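The Pushing Cell at Melside, Looked After

3 min read

I was asked to write up how we keep the tabletop cell at Melside running, and I said yes mostly so I could complain about the manual. The Foley maintenance sheet has 368 lines. I use maybe a third of them, and I'm not convinced by all of those.

The cell is simple: one arm, one black rod, a wooden board on blue pegboard, and a set of toy blocks for it to shove about. The sheet says to re-zero the rod height every 4 hours. I did that for a month and logged the numbers. They hardly moved. What does move is the board, and the sheet gives the board a single line.

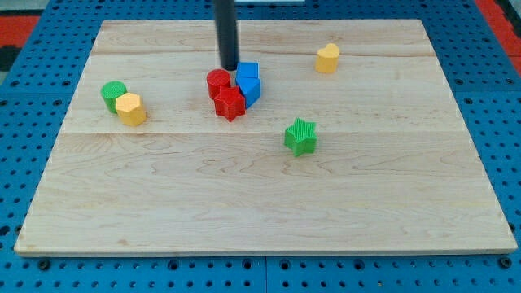 So I check the board first. I push on each corner with a thumb, and if one rocks I lift the whole thing and clean under it before touching any software. Grit in the pegboard holes works its way up, and a rocking corner looks exactly like a bad height reading. Lonport replaced a perfectly good sensor over this. Twice.

Then the rod. It should hover clear of the block tops when it travels and come down without scraping the wood. The vendor's automatic routine claims to find that height for you. I still slide a 2 mm shim under the tip by hand, and I've yet to see the routine and the shim agree.

Blocks get wiped with a damp cloth on 8-week intervals, or whenever somebody has been eating near the table. The textured tops hold dust. Whether dust bothers the tracking, I can't say. Retstead swears it does and has never shown me a plot.

The next full service is in April. I expect the new sheet will be longer.

Lev Melnychuk, 18th March

Comments

retstead_bench: You'll get your plot. Do you wipe before or after re-zeroing?

Lev M.: Before. Still waiting on the plot.

dk44: We shim too. Ours reads high every time the room warms up.

plainwasher: Which line on the sheet covers the board? I can't find it in my copy.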